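Robot Handling, Handout 3: Comparing Grippers

Read the Lonska and Gevby sheets before the lab, and read them with some suspicion. Gevby claims 95 per cent success over 2,047 picks. The sheet doesn't say what was picked, or who decided what counted as a success. Lonska gives no figure at all, and I mind that less.

For your own trials:
Use the same mix of objects for both grippers. Include soft ones.
Clamp the bin.
Write down every miss, including the ones you think were your fault.
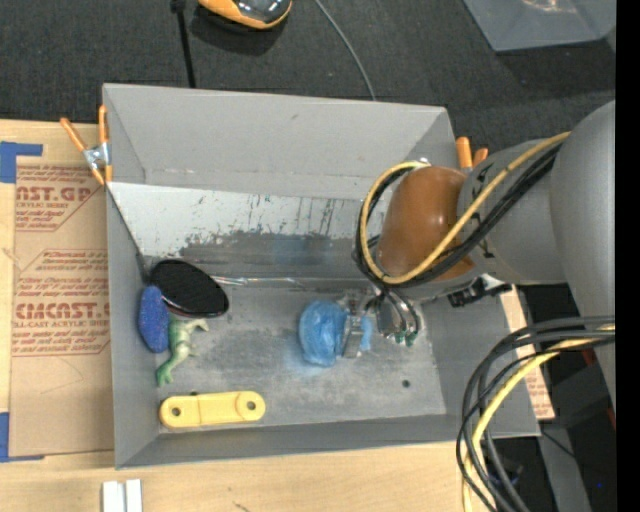 A gripper that does well on hard blocks may do badly on anything that wrinkles or folds. If your two scores come out close, say so and leave it there. Small runs don't settle much.

Hand in your log sheets with the write-up.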